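Vomberg rim-contact fault

The Vomberg rim-contact fault is a recurring failure in tabletop robot manipulation in which one finger of a two-finger gripper closes on the wall of a dish or bowl at an angle, loads the rim from one side and either tips the dish or chips it. The name comes from the Vomberg test kitchen, where the fault was first written up as a separate class of failure. Before that it was logged under general grasp errors, together with missed grasps and dropped objects.

The fault is mainly associated with the Pruverari arm, a light seven-joint manipulator sold for research and for light kitchen work, when it is fitted with the Herema parallel gripper. It has also been recorded on other arms that use the same gripper and the same wrist camera mount.

Background

The Herema gripper has two wedge-shaped fingers that move in parallel along a common rail. Each finger carries a replaceable textured pad on its inner face. In the standard fitting, a small camera sits at the wrist and looks past the fingers toward the work surface. The camera is used for the last part of the approach, after the arm has been brought near the object by a coarse position estimate.

To pick up a bowl, the controller normally straddles the rim at one point: one finger is lowered inside the bowl and the other outside it, and the fingers are closed on the wall. The method needs a fairly good estimate of where the rim is and of its height above the counter. If the height estimate is too low, the inner finger can reach the floor of the bowl before the outer finger is level with the wall.

Description of the fault

The usual sequence has four stages. The arm arrives above the object with the fingers open. The controller fits a curve to the visible part of the rim. The fingers are lowered until the expected height is reached or the force limit at the wrist is exceeded. The fingers then close.

The fault starts in the second stage. A portion of the rim is hidden by the inner finger, and another portion often lies outside the camera's view, so the curve is fitted to an arc that may be less than half of the full circle. Small errors in a short arc lead to large errors in the estimated center and tilt. When the fit is poor, the fingers come down off the line of the radius and the closing force acts partly along the rim. A shallow bowl on a smooth counter will rotate or slide. A heavier one stays in place and takes the load at a single point on the edge.

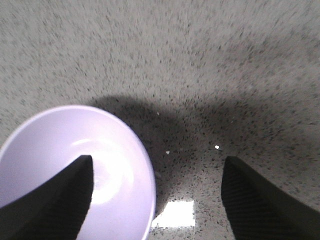
Lighting is the second main factor. The wrist camera adjusts its exposure over the whole view, and a polished or glazed surface close to the lens can upset the adjustment. On a speckled stone counter with a white bowl, the arm and gripper throw a broad soft shadow over the middle of the work area while the light falling between the fingers leaves a patch of counter burned out to near white, with a second glare inside the bowl. The edge of such a patch is as strong as the edge of the rim, and early versions of the fitting software accepted points from both. Small pale debris lying in the shadow had a lesser effect of the same kind, as bright fragments were sometimes taken for the end of a broken rim line.

Vomberg report

The Vomberg test kitchen ran the arm on a fixed set of dish-clearing tasks over two seasons. Its report, dated 23/05/2021, covered 4000 grasp attempts on plates, cups and bowls. Of these, 53 were placed in the new class. Most involved bowls, and nearly all took place on the two stone counters. The wooden table used as a control gave three cases.

No injuries were reported. Damage consisted of chipped rims, one split cup and worn finger pads. The report gave more attention to the chips than to the breakages, on the grounds that a chip could pass unseen and leave sharp pieces on a surface later used for food. It recommended that any counter where the fault had been logged be wiped down and inspected before the next run, and that the dish be taken out of use.

The report also noted that the force limit had not been reached in the majority of cases. The limit was set on the vertical axis at the wrist, and a finger pressing sideways on a rim produces little vertical force. The arm therefore logged a normal close — in several cases a successful grasp — while the dish was being damaged.

Corrective measures

A software change issued the following August introduced a minimum arc length for the rim fit. If the visible arc is too short, the arm backs off, turns the wrist and takes a second view before lowering the fingers. The same release masked overexposed areas, so that points along their borders are no longer used in the fit.

The Amrani guard, a later add-on, monitors the current in the finger drive and stops the close when the two fingers meet resistance at different times. It catches most off-radius grasps but adds about half a second to each cycle and has to be recalibrated when the pads are changed. Worn pads give false stops.

Diffuse lighting mounted to both sides of the work area reduces the fault without any change to the arm. Matte mats have a similar effect, although they are seldom used in kitchens for reasons of hygiene.

Classification

Some maintenance guides still treat the rim-contact fault as a form of pose error and do not list it separately. Others divide it into a tipping type and a chipping type, depending on whether the dish moves. The Pruverari service manual uses a single code for both and asks the operator to record the counter material, the dish and the state of the pads.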